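FOR RELEASE September 5, 2022

Faltside Opens Its Repair Library to the Whole Town

Members can now borrow parts, tools and patterns for fixing old furniture

FALTSIDE -- The Faltside Repair Library opens its doors to every resident this month, and the people behind it could not be happier. What started as a shelf of spare hinges in the back of the Dufour Street reading room now has 3,795 items to lend, from drawer runners and door catches to clamps, hand planes and full-size paper patterns for chair legs.

Anyone with a town library card can borrow up to nine items at a time and keep them for three weeks. There is no fee. Small parts that end up inside a finished repair, such as screws and shelf pins, don't have to come back at all!

"I grew up in a house where the kitchen door was held shut with a folded bus ticket," said Ratree Luangrath, director of the Repair Library. "People put up with things like that for years when the part they need is tiny and they just don't know what it's called. Bring us the old one in a sandwich bag and we'll find you a match, or something close enough to work."

The library ran a trial in July for residents of the Munham neighborhood, where many of the homes still have their first built-in cupboards. Cabinet hardware was by far the most popular section. Hinges went out so quickly that staff had to set up a waiting list, and one batch of cup hinges was borrowed, measured, copied and returned before it had even been given a proper place on the shelf.

That interest shaped the first set of evening classes. Hongmei Xu, a cabinetmaker who trained in Penedon and now teaches in Faltside, will lead sessions on sagging doors, sticking drawers and the best way to patch a chipped edge before repainting. Beginners are very welcome, and so are children over ten who come with an adult.
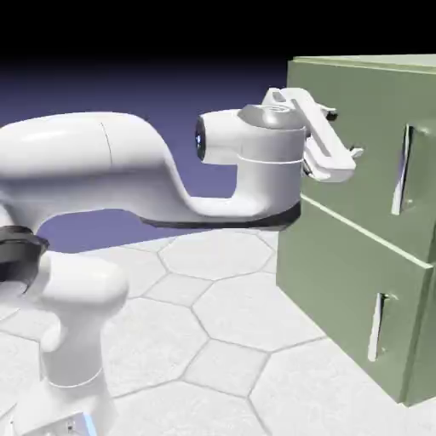
Sage-green cabinet on a hexagon-tile floor. Computer rendering.

Painted cabinets get an evening all to themselves. Xu will show how to clean off old kitchen grease, how much sanding is enough, and how to mix a small amount of paint to match a color that has faded over the years. "Green is the hard one," she said. "Everybody's green is different, and it changes again as soon as you turn the lamp on. I love it, but bring a sample bigger than your thumbnail."

The library has also put together a printed guide to measuring hinges, drawers and doors. Pichit Intarasuk wrote the text and drew the diagrams by hand, and large-print copies are available at the front desk. A second guide, on chairs, is on the way -- Intarasuk is still arguing with himself over the chapter on glue.

Residents with hardware to give away can drop it off during opening hours. Hinges, knobs, casters and locks with their keys are especially useful. The library can't take power tools with damaged cords, opened cans of paint or anything with broken glass.

Class sign-up sheets are at the Dufour Street front desk. For questions about donations or group visits, ask for Thongchai Suwannarat at the same desk.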